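Shared workshop builds gripper arm, starts with a pumpkin

Members of the Lidance shared workshop are building a two-finger robot arm from parts bought or made on site, and have begun running it in simulation before the hardware is bolted together. The project is called Sestik.

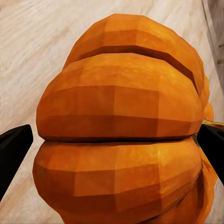 Wahyudi Goh started the build in August after the workshop cleared a bench for it. He cut the first bracket by hand and has spent 70 hours on the arm so far. For the simulated runs the group picked a pumpkin, a low-polygon model with deep grooves between its ribs and two black fingers to either side of it. Goh said a ribbed shape is harder to grip than a box.

Syafiqah Goh wrote the control code and runs it on a desktop computer in the workshop office. The fingers also start some runs over bare wood, so that the camera view can be checked with nothing between them.
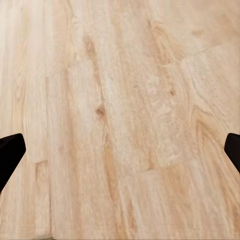

Parts and cost

The group set a limit of $1,000 for the whole arm. Motors have taken up more than half of that. Benedek Szilágyi is making the base plate and expects to finish it once the second sheet of aluminum arrives. The code will be shared with other members when the arm is running.
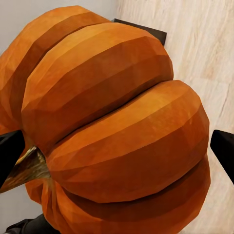 The simulated gripper with the pumpkin between its fingers. Sestik project, Lidance workshop.

The workshop is open to members until 9 p.m. Anyone who wants to help with wiring can ask for Deisy Carhuamaca at the front desk.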